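Winter clothing exchange returns to Prusham with new sorting table

A free clothing exchange will reopen in Prusham this October, with a new way of handling the small items that caused long queues last winter.

The exchange, which is held in the ground-floor room at Nerkell House on Varnis Road, lets residents bring in clean cold-weather clothing and take away what they need. It will open every Friday from 2pm until 6.30pm and will run until the end of March. There is no charge and no need to bring something in order to take something home.

Coats and jumpers will go on rails as before. Smaller things such as socks, hats, gloves and scarves will now pass over a separate table by the panelled wall, where they are divided between coloured trays and a storage basket before being put out.

Ashok Chauhan, who runs the exchange, said that small items made up most of what came through the door last season and took the longest to deal with.

"We had everything going into one big box and people were digging through it with a queue behind them," he said. "You would find one glove and then spend ten minutes looking for the other. A few people gave up and went home, and I didn't blame them."

Under the new system, anything handed in goes first into the blue tray. Items that have been checked and rolled are moved to the red tray, ready to be taken to the shelves. The white basket is for things that need a wash or a stitch.

Mr Chauhan said rolling had been chosen over folding after a trial in the summer.

"A rolled pair of socks stays a pair. You can stand them up in the tray and see what you've got without unpacking it all. Folded scarves were falling over the whole time."

The exchange handed out 500 items last winter, and 79 households used it at least once. Children's sizes ran short in January, and Mr Chauhan is asking for more of these, along with adult socks in larger sizes.

Each visitor may take up to 12 items a week. The limit was eight last year, but it was raised after larger families said they were having to come back several times. Coats count as one item, as does a pair of gloves or socks.

Bedding, shoes and electrical goods cannot be accepted. Clothing should be dry and bagged, and bags must not be left outside when the room is closed. Several were ruined by rain in February.

The room is being lent by Camacho Interiors, which has the workshop on the floor above. The firm has also given 50 coat hangers and will keep the side entrance open on exchange days so that people with pushchairs can avoid the front steps. Parking in the yard is limited to two spaces, both of them for drop-offs only.

Anyone who cannot get to Nerkell House during opening hours can leave donations at the Prusham library desk, where they will be collected once a week. Labels giving the size are helpful, particularly on children's trousers.
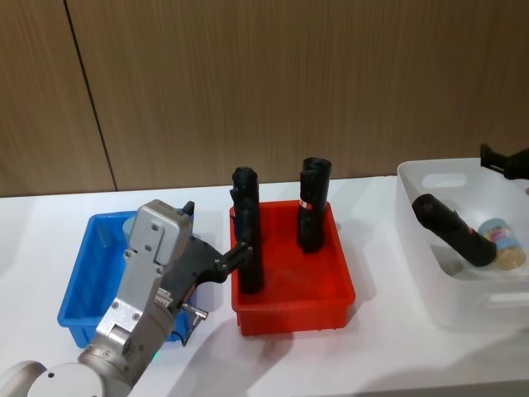

Reading time: 2 minutes

The sorting table at Nerkell House, with the blue tray, the red tray and the white basket in a row along the wall.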